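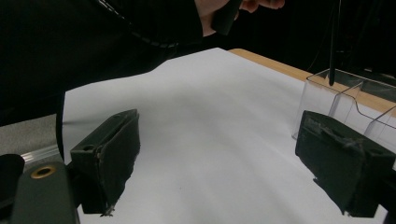 Covering a table with paper

I changed the table covering again in October. For two years I worked on a PVC cutting mat, which is fine for cutting and poor for everything else. It reflects the overhead light, it holds dust, and small dark screws vanish against the green. A single large sheet of white paper fixes all of that and costs very little to replace.

The paper is Talalberg drafting stock, 200 gsm, smooth on one side. I tried the lighter weight first. It tore at the corners when the table was leaned on and showed the joints in the wood underneath. The heavier sheet lies better, although it does arrive rolled and it remembers being rolled. Expect shallow ripples running diagonally from the corner that was innermost in the tube. Under a side light they look worse than they are.

To flatten it I roll the sheet the opposite way, smooth side out, and leave it overnight with two rubber bands around it. After that it goes on the table with something heavy along the edges. Érica Camargo told me to dampen the back and let it dry under boards, as she does for watercolor. I tried that once. It cockled in the middle and I went back to rolling.

Notes on size and fixing:

Cover most of the table but leave a margin of bare wood. If the sheet overhangs, sleeves catch it.

Use low-tack tape, short pieces, corners only. Full-length tape along the sides traps the ripples because the paper has nowhere to expand when the humidity goes up.

Keep cables off the sheet. Run them down the side of the table to the floor, otherwise they drag the paper out of square.

Pencil marks are fine. I write part counts and dimensions straight onto the surface and photograph them before changing the sheet. Marker goes through to the wood at 200 gsm if you rest the tip, so I stopped using it.

A sheet lasts me 21 working days on average. The order code on my last tube was 3691, which I'm writing down here because I lose the label every time. Nogueira had it in stock, Pulis did not.

Next I want to try the matte side up.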